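Strebel Putting Mat 144

Indoor putting mat for home and club room
Maker: Prirero
Item no. 493

The Strebel 144 is a mat for golfers who want to practice putting in winter, or in the evening when the course is closed. It is 144 inches long and 31 inches wide, so you have enough place to stand beside the line and also try a small break.

The surface is a short, dense fiber. The ball rolls a little faster than on most public greens. If you play on slow greens in your home club, turn the mat and use the reverse side, it has a longer fiber and stops the ball earlier.

Vinzenz Leitner, who teaches short game at the Brandero driving range, has used the mat with his groups since July. He says: "My players come back to it also without me asking. For me this is enough."

What you receive
Mat, rolled on a cardboard tube
Two foam wedges for the slope
One cup insert
Carrying strap

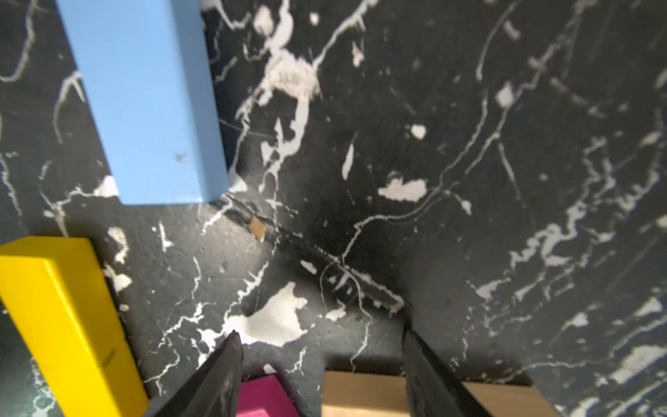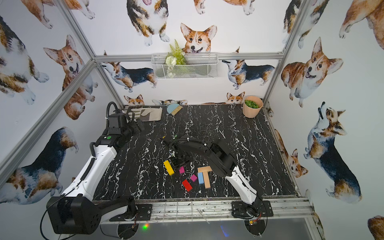
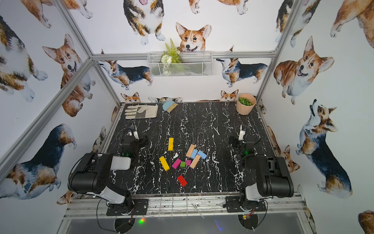 Care and storage
Please roll the mat with the playing side outside. Do not fold it. Marks from a fold stay for several weeks and the ball will jump there. For cleaning, a soft brush and cold water are good. Let it dry flat before you roll it again.

Delivery
We send with Mekar parcel service. Clubs which order more than one mat can write to Rosalie Rüegg for a price. Spare wedges and cup inserts are sold separately.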